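Informe de avance – Programa de archivo oral y biblioteca de barrio Lorkura
Para: Fundación Bodell, área de cultura
De: Krešimir Bošković, coordinación
22 de marzo de 2024

Va con prisa, perdón por el formato. El detalle de gastos va en la hoja aparte, aquí solo lo principal y lo que necesitamos que nos contesten.

Resumen
Entrevistas: en marcha, con retraso en las transcripciones. Catálogo: casi al día. Sala de lectura: sin abrir todavía. Presupuesto: dentro de lo aprobado, salvo el transporte, que se fue un poco.

1. Catálogo
Fichas cerradas hasta hoy: 1442, de las 1708 previstas para esta fase. Lo que falta es casi todo la donación Ionescu, que llegó en noviembre sin ordenar y con los recortes de prensa mezclados con las cartas. Las cartas van primero. Los recortes se dejan para la fase dos, salvo los que llevan anotaciones a mano.
Cambiamos el criterio de fechas: cuando el documento no la trae, se pone la década entre corchetes y punto. Antes cada persona ponía lo suyo y había que revisarlo todo otra vez. Las fichas viejas se van corrigiendo según salen.
Duplicados – bastantes, sobre todo en los boletines de la cooperativa. Se guarda el mejor ejemplar y el otro se ofrece al instituto.

2. Entrevistas
Grabadas todas las de la calle del Molino y las de las antiguas trabajadoras de la conservera. Quedan las del puerto. Dos personas pidieron que no se publique el audio, solo el texto; ya tienen su hoja de cesión modificada, copia en la carpeta.
Las transcripciones van lentas. El programa que usábamos se come las palabras del habla local y hay que repasar casi linea por linea. Pedimos precio a Prerix para hacerlo fuera y nos dieron 3000 euros por el lote completo. No lo hemos aceptado, queremos saber antes si se puede mover dinero de la partida de difusión.

3. Sala de lectura
Falta la licencia de actividad. La documentación está presentada y el técnico municipal pidió un plano corregido de la salida de emergencia, entregado ya. Suelo de madera, se queda como está. Las sillas también de madera, para las mesas de consulta. Pendiente: las estanterías metálicas, la lampara de la entrada y el buzón de devoluciones.

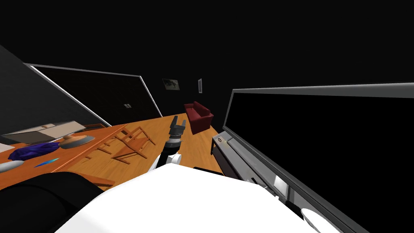
4. Difusión
El boletín salió una vez, con tirada de 1000 ejemplares, repartido en comercios, centro de salud y los dos institutos. El segundo está maquetado a falta de portada. La charla sobre la conservera se llenó y hubo gente que trajo fotos de casa – habrá que pensar un dia fijo para recoger y digitalizar, porque llegan sueltas y sin nombres.
La web sigue con el texto provisional. Es lo más flojo del trimestre, lo sabemos.

5. Lo que pedimos
– Respuesta sobre el cambio de partida para transcripciones, a ser posible antes del cierre del mes.
– Prórroga de seis semanas para la fase uno. El calendario nuevo va en el anexo.
– Confirmar si el logotipo de la fundación en el boletín va en color o en negro, tenemos dos versiones distintas del manual.

6. Próximos pasos
Acabar las cartas Ionescu. Empezar las entrevistas del puerto, con las de más edad primero. Cerrar la portada del boletín. Mandar la memoria económica firmada, que esta vez irá en papel y tambien por correo electrónico.

Cualquier duda me llaman por las mañanas, por la tarde estoy grabando.

K. Bošković

Documentos relacionados
Informe de avance anterior – Archivo Lorkura
Anexo: calendario revisado de la fase uno
Criterios de catalogación, versión corregida
Modelo de hoja de cesión de entrevistas
Boletín de barrio, número uno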